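Robot arms at our packing table: how do I divide the work between my people now?

Posted in Small Production and Food Shops, May 8, 2021

Silviu Coman

Hello everybody. I lead the packing room in Hedwood, a bakery that sells mostly to offices and small shops. In February the owner signed a contract with Etmont, and now we have a table with two robot arms that put bread in paper bags with handles. One arm lifts the bag by the straps and the other takes the bread. I am not a technical person. I was a packer for many years and then I became the lead, so please excuse me if I use the wrong words for some things.

On a normal day we send out about 800 bags. Before, I had 3 people who only packed, and each of them knew which customer wants what. Now the plan from the office says that one person watches the table and the other two go "where they are needed". Nobody has written down where this is.
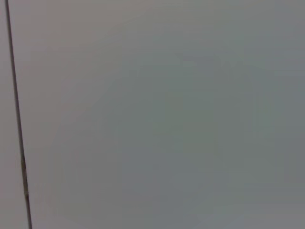 The person who watches must stop the arms when a loaf is held badly, put it right, and start again. On paper it is easier than packing. But Maricica Olteanu, who has the most experience of all of us, told me that she goes home more tired than before. She says that when you pack, your hands work and the time passes, and when you watch, you wait for a mistake and you can't think about anything else. I tried it myself for a whole shift and I agree with her.

The second problem is the pay. My packers had a small bonus for the number of bags. If the arms do the bags, who gets the bonus? The office has not answered me yet, and I don't want to promise something and later take it back.

The third problem is more about feelings. The two who were moved think that they did something wrong. I told them this is not the case, but I see they don't believe me completely.

Did somebody go through this in a small place? I read many articles, but they are all about big factories with a department for everything. I would be grateful for practical advice: how long a shift at the table should be, what to say, what to ask from the office.

Relu Radu

We had almost the same situation at Mocanu, where we fill gift boxes. Some things which I learned, mostly by doing them wrong first:

Do not leave one person to watch for the full shift. We change every 50 minutes, and the person who finishes goes to a job with walking in it. In the beginning we changed after half of the shift, and in the second part people missed simple things, like a box that was closed crooked.

Let the packers decide what is a good bag. The technicians who came to us had a list with weights and sizes, but they did not know that a customer will be angry if the soft item is under the hard one. Ask Maricica to sit with the technician and tell him such things. Put it in her job description and ask for money for it. If she teaches the machine, this is work.
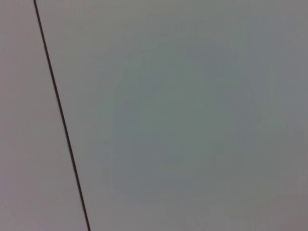 About the bonus: we stopped counting per person and made one amount for the whole room, calculated from orders that left on time and came without complaint. It took 2 months to agree. Until it is agreed, ask for the old average to be paid to everybody, and get this in writing before the old numbers are forgotten. I did not do it, and we argued a long time about what a normal month was.

For the two people who were moved, give them a place with a name. "Where needed" sounds like "not needed". One of ours now does the receiving of goods and she has her own desk and her own list. She complained for a few weeks and now she would not come back to the boxes.

Emilian Cârstea

just get them trained on the software, we use Prelent and it was a short course. packing by hand will not come back anyway

Aurelia Olteanu

I don't agree with Emilian that a course is enough. A course is good, but if only one person goes, then she can never be sick. Send all of them, also the ones who were moved.

I would add one thing for Silviu. Agree in advance who is allowed to stop the arms. In our place people were afraid to press stop, they thought it would be written somewhere as their fault. The manager had to say in front of everybody that a stop is a normal part of the work, and he had to repeat it many times. Write the stops in a notebook, without names, only the hour and what the problem was. After some weeks you will have a good paper to show to the supplier, and also to the office when they ask why you still need people there.
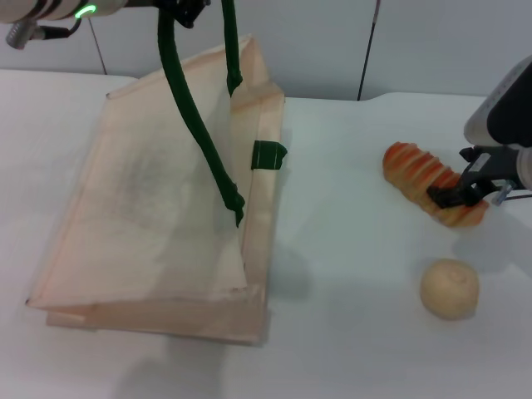
Should the packers still bag some orders by hand, to keep the skill?

Keep a part of the orders by hand, best the small and mixed ones, and let everybody have a turn at them each week. When the table is stopped for repair, the bread still has to leave in the morning, and new employees will need somebody to learn from.

Silviu Coman

Thank you very much to all. I have printed the answer from Relu and I will take it with me to the office. I already started with the shorter turns at the table, and I bought the notebook. About the bonus I will write again when I know something.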